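3.2 Where the water gets drunk, and from what

The diary part of the Plillside study asked people to write down each drink of plain tap water over one working day, the place they had it and what they had it from. 700 diaries went out in January, 400 came back in a state we could use. Those gave 1,079 separate drinks once the teas and coffees were struck out (see 3.4 for how we treated squash, which caused some argument). Not a big set. Enough to say something about habit, not enough to say much about health, and we don't try.

Main finding first. Most people drink at fixed points in the day and not when thirsty. Arrival, mid-morning, with lunch, and then a long gap. The afternoon gap showed up in every workplace we looked at, including Stirnlow, where the kitchen is next to the desks and the walk can't be the cause. McGrath (the second site, older building, two floors) had the same gap, an hour later. We had expected distance to the tap to matter a great deal. It mattered a bit.

What mattered more was the cup. People who kept one at the desk drank more often and in smaller amounts. People who used whatever was by the sink drank a full one standing up, then went back to work. Several diaries put this down plainly: "had one while I was there". Glass users drank less per visit than mug users, though this may just be the size of the glasses at Stirnlow, which were small. We didn't measure them. Should have.

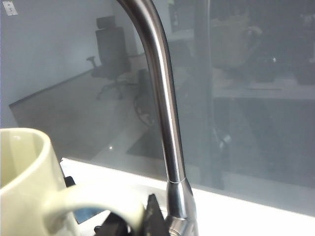
Taste came up without our asking. The diary form had a blank line at the foot of each page, meant for odd hours or sick days, and people used it to complain about the water. Chlorine, mostly, in the first drink of the morning. A few said the tap had to be run before it was any good, some for as long as it took to rinse a cup, one for "a slow count of thirty". Running the tap is advice that gets passed round the office by word of mouth and nobody at either site could say where they had it from. It is sensible enough where water has stood in the pipes overnight. It also means that a fair amount goes straight down the drain before anyone drinks, and our figures for drinks taken don't catch that at all.

Bottled water was rare. Twelve diaries. We had put in a whole section for it and in the end there wasnt much to put in the table, so it has been folded in with "other" (with flasks, and one jug).

3.3 Interviews

After the diaries Mikkel Bundgaard held short talks with those who had agreed to it, at work, between ten and four. Notes by hand, no recording. Questions were left loose on purpose: tell me about your last glass of water, that sort of thing. The notes were read by two of us seperately and grouped under headings, then compared. Agreement was good on place and time, poor on reasons. One reader saw "too busy" where the other saw "forgot". We have kept both.

Three points from the notes worth setting out here.

First, the break. For many the drink is an excuse to get up. They said so, cheerfully. A person who fills a large bottle in the morning has no reason to leave the chair again till lunch, and a few had gone back to a small cup for just that. This cuts against the usual advice to keep a big bottle within reach. It may be that the bottle gets more water into people and the cup gets more walking out of them; our data can't settle it, the groups are too small once split by site.

Second, the sink as a shared place. Washing-up left in it puts people off. So does a crowd. At McGrath the kitchen doubles as the post room and people spoke of turning round at the door if there was a queue for the parcels. Those missed drinks are not in the diaries (we asked for drinks had, not drinks wanted) and we think the afternoon gap may be partly made of them.

Third, spills.

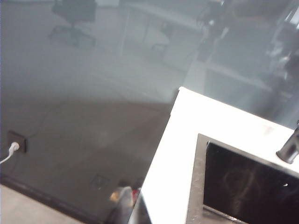 Fear of spilling on equipment was the reason most often given for not keeping water at the desk. More often than taste, more often than the walk. Older staff in particular had been told off for it years ago, under rules since dropped, and still went by them. Floors came into it too. On carpet a few drops are let go, but on a hard shiny surface they get noticed and someone has to go for a cloth. A polished grey surface with enough sheen to give back the shape of an office chair, as in Figure 2, is the kind of finish people had in mind when they said a drip "shows up". Whether it really shows more than on a dull one we can't say, and it would be easy enough to test. The point for us is that people plan around it: they fill the cup less, or drink at the sink and carry nothing.

Figure 2. Glossy grey surface with reflected office chair. See text.

Lids would seem the plain answer. Firura, the lidded cup handed out to 200 of the diary keepers half way through, was meant to show this. Results mixed. Use was high in the first days and then fell off, and the reason given was nearly always the washing of it, the lid having a groove that held on to smells. Those who stuck with it did carry more water to the desk. They didn't drink more across the whole day, they just moved some of it from the sink to the chair.

3.4 What was left out

Squash. We counted it as water if the writer did. That is a weak rule, but the other choice was to ring people up about cordial, and there wasn't time. Fizzy water from the machine at Stirnlow was counted in. Water taken with tablets was counted in as well, even where only a mouthful, which will have pushed the number of drinks up and the mean size down. Night workers were dropped, as there were too few of them and their diaries ran over two dates.

Home drinking was outside the study from the start. Some wrote it down anyway. These entries are kept with the rest of the papers but haven't been used in any of the tables, apart from table 4, where two got in by mistake and will be taken out in the corrected version.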